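Ulgate handover faults: data card

Maintained by Nouhaila Shawky. Recorded by Arnel Dumlao and Dardo Retamal at the Hamdy bench. Last edited in August.

What this is

A set of 119 two-arm episodes with small objects, kept because of a fault we have not explained. In 16 of them the logs mark a handover as complete and the reviewer marks it as failed. The original release note put this down to "operator variance." I don't buy that, and I would ask anyone training on the set not to buy it either.

Setup

Two arms on a shared rail, parallel grippers, tiled booth, fixed camera looking down on the floor. Objects are small and pastel, mostly pink and light blue. Soft toys stay in the left corner during all sessions.
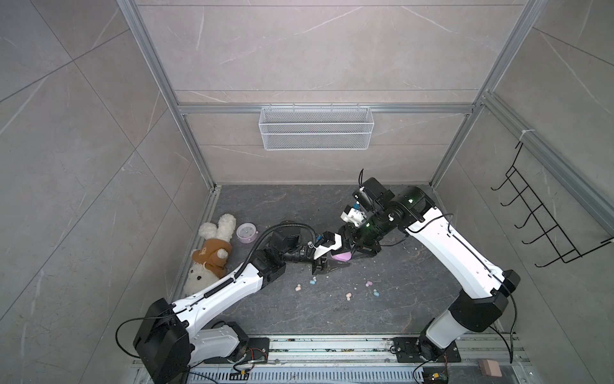
Both grippers low over the floor, pink object between them.

The fault

A handover counts as complete when the receiving gripper reports contact and the giving gripper reports open. Neither signal says what was touched. Finger against finger reads as contact. So does finger against floor. Taha El Sherbiny got a "complete" on Thursday with nothing between the grippers at all, and he got it on the first try.

The vendor, Dodevine, suggested raising the force threshold. We raised it. False completes went down, and so did real ones, because the receiving arm now squeezed until the object rotated out of its fingers. I would not call that a fix. The threshold is back at its old value in every episode here. 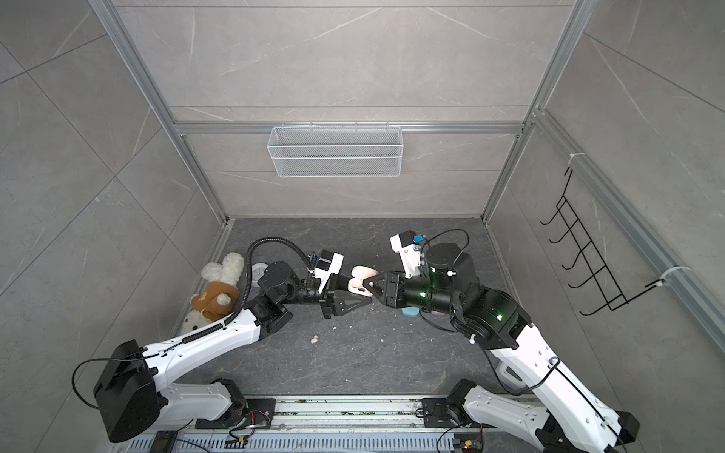
Yuto Oshima thinks the trouble is timing. The two arms keep separate clocks and the release command is stamped by the left one only. He may be right, but the drift he measured was small and it was measured once. Until someone repeats it, treat it as a guess.

Safety

In 5 episodes the grippers touched each other hard enough to trip the joint limit. The left arm stopped each time. The right arm did not stop until the operator hit the pedal. The manual says a trip on either arm halts both. On our bench it did not, and Dodevine has not told us why. Keep hands out of the booth while either arm is powered, even if one of them looks parked.
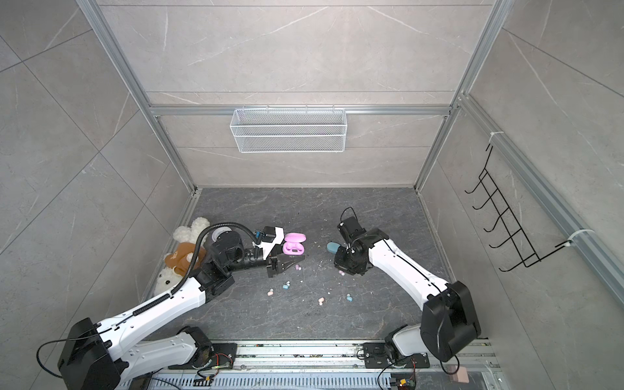
Labels

success_log: what the controller claimed.
success_human: what the reviewer saw from the overhead video.
trip: joint limit event, left or right.

Use success_human. The log column is there so you can study the fault, and it is worthless as a reward. The reviewer column has its own problem: one person did all of it, and a gripper often hides the object at the moment that matters.

Known gaps

No force data before the threshold test. No second reviewer. Flomedard offered to relabel the full set and sent back 100 episodes without notes, so those labels are left out.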